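Household Notes for Residences Receiving Foreign Delegations

Talks between the trade delegations of Letance and Matubbar will continue at Jumwood House in July. The Protocol Office has revised its household notes for the occasion. They apply to any residence or municipal building in which visiting officials are seated, fed or lodged.

Table flags
Press table flags on the reverse side with a cool iron and a cotton cloth. Check the fabric label first, as some printed flags will not tolerate steam. Store each pair flat between sheets of acid-free paper. Both flags must be the same size and hang at the same height. If one has faded, replace the pair.

Stainless steel surfaces
Wipe along the grain with a soft cloth, warm water and a little dish soap, then dry at once. Steel wool should not be used. Adhesive left behind by tape or place markers can be loosened with cooking oil, left for seven minutes and washed away with soap.

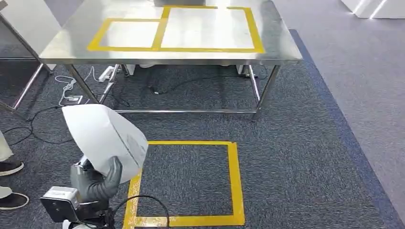 Stainless steel table with areas outlined in yellow tape.

Glassware and water service
Set two glasses at each place, one for water and one for juice. Glasses that have stood in a cupboard since the last visit should be washed again, even when they look clean. Cloudiness caused by hard water comes off with white vinegar and a thorough rinse. Water is poured before the delegations enter – staff should not be reaching across the table during opening statements.

Dietary requirements
Requirements are requested in writing from both embassies, and the kitchen keeps the list by the serving door. Separate boards and knives are to be used for dishes that must be free of meat or nuts. Menu cards are printed in both languages, with the visitors' language first.

Wooden conference tables
Dust with a dry cloth. Gilletti wax may be used on the older tables, applied thinly no later than three days before a meeting. Fresh wax marks documents and sleeves. Felt pads go under water jugs, lamps and the bases of table flags.

Official gifts
Unpack gifts over a folded towel and keep the original wrapping until the register has been completed. Silver is handled with cotton gloves. Ceramics should be lifted from below with both hands, never by a handle or rim.

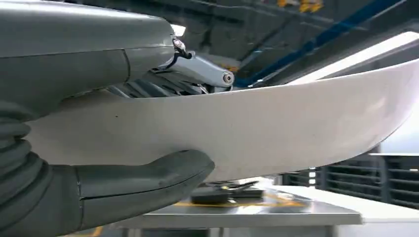
Reiko Onishi writes that felt pads shed lint on dark tables and that cork has served her residence better. She also asks whether menu cards may be laid flat when the flags are tall. They may, provided that all places are set the same way.

Corrections to these notes should be sent to Sajib Wanigasekara at the Protocol Office. The sheet on guest rooms and linens is issued separately and has not changed.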